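Ticket 2646: Left arm stops short when the roll is near the box
Site: Valcárcel packing room
Cell: Dikatell two-arm table
Opened by: Lorraine Ruddock
Opened: 2023-02-02
Status: Closed, with one follow-up

What's happening

Left arm reaches for the box handle, gets next to it, and stops with a "path not clear" message. Clear the message, press resume, same thing. It did this 11 times on my shift. The right arm is fine the whole time and just waits over the box for its turn.

I want to say up front that we love this cell. Before it came, two of us spent the whole shift sliding and turning boxes, and my wrists knew it by lunch. Now I set up the jobs, check what comes out and teach it new moves, and I go home with hands that still work. So please read this as a report from a fan!

What I tried before writing in

Restarted the job from the Julito screen. No change.
Restarted the whole cell. No change.
Ran the right arm by itself. Worked every time.
Ran the left arm with the box off the table. Worked every time.
Put the box back. Message came back on the first try.

Reply from Skokimberg support

Hi Lorraine, thanks for the list, it saved us a good hour. Box off works and box on doesn't, so the motors are low on my list of suspects. Could you send one view from the head camera and one from the wrist camera? Please also tell us which job file is loaded and what the practice piece is.

Lorraine Ruddock

Job file is the 3000 series, handle version. Practice piece is the little toy bread roll we use for pick and place. 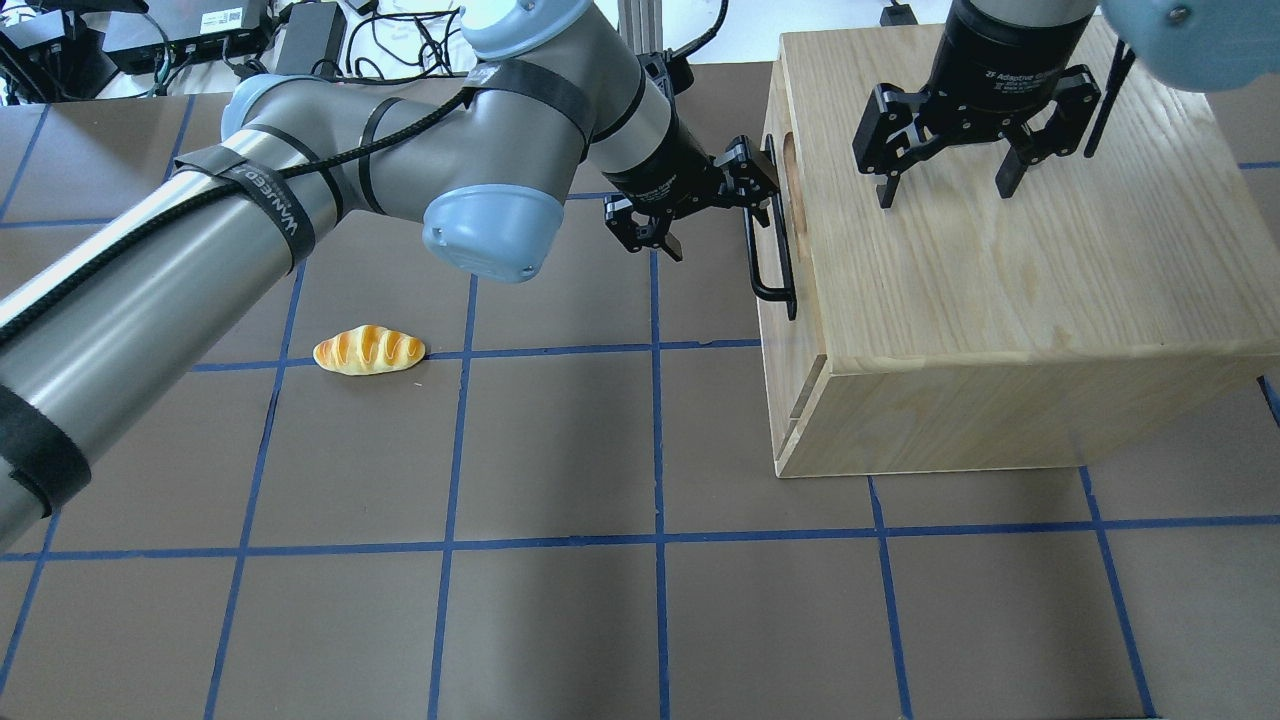
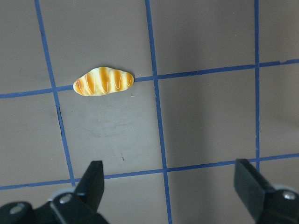 Reply from Skokimberg support

The 3000 series handle job does one extra thing the older jobs didn't: before the left gripper closes, it checks the space it will need for backing out. If it thinks anything is in that space, it stops and gives you the message you've been getting. What it thinks is there comes from the saved item list, so an old item can block it just as well as a real one. Your roll is lying right by one of the blue tape lines, and those lines make this easy to check, because you can compare the square the roll is in with the square the Julito screen says it's in. Please open Items, then Saved Positions, and tell me what you see. Don't move the roll yet.

Lorraine Ruddock

Oh, this is good. The screen shows 2 rolls! One is where the roll really is. The other is right up against the handle side of the box, and there is no second roll. We only own the one.

Reply from Skokimberg support

Found it, then. The second entry is left over from an earlier teach session. Steps:

1. Pause the cell and wait for both arms to report idle.
2. Go to Items, Saved Positions.
3. Select the entry nearest the box and choose Remove.
4. Choose Rescan Table. Keep hands and sleeves out of the cell until the scan finishes.
5. Check that one roll is listed, in the right square.
6. Run the handle job at slow speed first.

If the message comes back after step 6, stop there and send us the log. Don't switch off the space check.

Lorraine Ruddock

Did all six. Slow run went through with no message, then I ran it at normal speed for the rest of the shift and it never stopped once. I had half the packing room standing behind me cheering on a robot.

Two things from our side, if you're collecting them. The message should say which item is in the way. "Path not clear" had me looking at cables and straps and all kinds of things that were fine. And could the saved list be on the first screen? The people running this cell are packers. We're quick to learn (I had never taught a machine anything before last June and now I do it daily) but we can only fix what we can see.

I've written the steps on a card by the screen so the next shift has them too.

Reply from Skokimberg support

Both passed on to the Julito team. The item name in the message looks like a small change and I've asked for it in the next update. Moving the list will take longer, so I'm leaving that open as the follow-up. Closing the stop itself as fixed. Please keep the card up until the update is in.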